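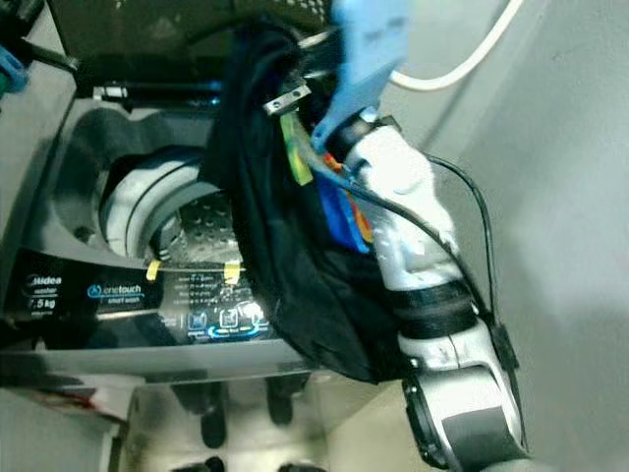

Week 4 is where we stop pretending that price and cost are the same word. Price is the number on the tag. Cost is everything you give up to own the thing and keep it going, up to the day you pay a stranger to carry it away. Students tend to agree with this right up to the moment they have to buy something. Our running case is a top-loading washer, the sort where you lift the lid and look down through a pale ring into a metal drum full of little holes. It does one job, it does it over and over, and you can put a dollar figure on each go. Cars would work too, but people get emotional about cars.

The setup
A household is choosing between two washers. The Britetti costs $1,514 and is expected to last 2,000 loads. The Odine is cheaper and is expected to last until it doesn't. The household runs 200 loads a year.

Step 1. Spread the price
Divide the price by the expected number of loads. For the Britetti, that gives about 76 cents a load before water, power or soap. Ten years of use, if the expectation holds. Write "if the expectation holds" in your margin, large. It will be on the exam in spirit.

Step 2. Add running costs
Water, power, detergent. These arrive in small bills, so people leave them out and then wonder where the money went. Use the rates from your own utility bill. If you have never seen your utility bill, call whoever has and say thank you.

Step 3. Add repairs
A service call from Cropper is $58 just for showing up. Parts are extra, and so is the conversation about how you should have called sooner. Multiply the cost of a visit by the number you expect over the life of the machine. Zero is a popular guess and a poor one.

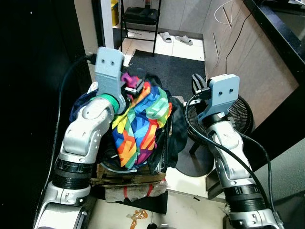
Step 4. Add your time
This is the step people fight me on. Sorting, loading, folding and hunting for the other sock all use hours that could have gone to something else. Those hours have a value even when no one would have paid you for them. Pick an hourly figure, defend it in one sentence, and use the same figure for both machines. You may not value your time highly for the machine you dislike and cheaply for the one you already want. I can tell.

Step 5. Compare with not owning
The Dimus coin laundry down the block charges by the load and never asks you to replace a hose. Include the trip, both ways.

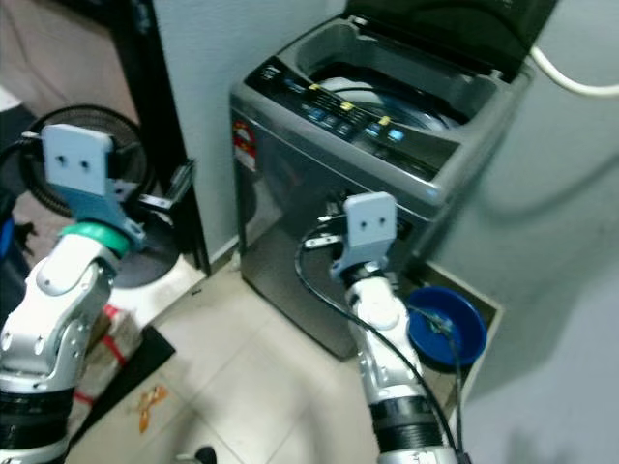 Figure 3. Top-loading washer with the lid up.

A word on sunk cost
Once the washer is paid for, the price is gone and should play no part in deciding whether to fix it. Compare only what comes next: the repair bill plus the loads you expect to get from it, against a replacement. "But I paid so much for it" is a feeling, and gets no credit.

For next class
Work all the steps for both machines and bring a single sheet. State every guess you made. Look up a price for the Odine yourself, and note what you left out and which way it tilts the answer. Handwriting is fine if a person other than you can read it.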